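Let the Players Keep the Server Browser

I have played survival and building games online for many years, and I have 505 hours in Mumora alone. So I write this as a person who likes the game and wants it to stay alive. In the last big update the studio Veltirus removed the server browser and put a single Play button in its place. You press it and the game decides where you go. I think this is a mistake.

The reason given in the patch notes was simple: new players were confused by the long list. I can believe that. When I started, I also chose a server only by its funny name, and I was killed on the beach many times. But a list that confuses people can be sorted and explained. It does not need to be taken away from everybody.
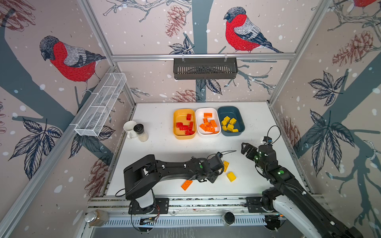

What a server list gives

A server is a place with habits. On Flamevwood, where I played most of my hours, the map was reset every 90 days and there was a rule against raiding people who were offline. People built roads between their bases. Some evenings we were only a few players, and I knew almost every nickname. With the new button I meet strangers, and after the match I cannot find them again.

Matchmaking is good for short games. If a round takes 20 minutes, I do not care who is on the other side. In a building game I can work on one wall for a whole evening, and I want to come back to the same wall.

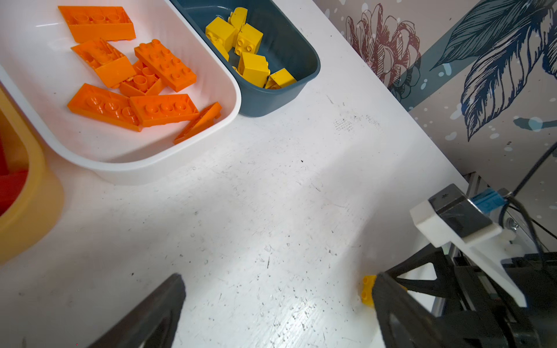

Page last changed: 20 March 2026

The problem of ping

There is also a technical side. From my home the automatic system often sends me to a region where my ping is up to 420 ms. The door opens after I have already walked into it. In the old browser I could sort by ping and choose in a few seconds. Now I leave, press the button again and hope.

Manolakis, a much smaller game, solved this better in my opinion. It has 2 buttons on the first screen – one for quick play and one for the full list. The beginner presses the first and never has to see the second. I don't see why Mumora can't do the same.

Veltirus has said that a "favorites" feature may come in July. I will try it, of course. But favorites only help with servers I already know, and I found Flamevwood by scrolling through the list on a boring evening.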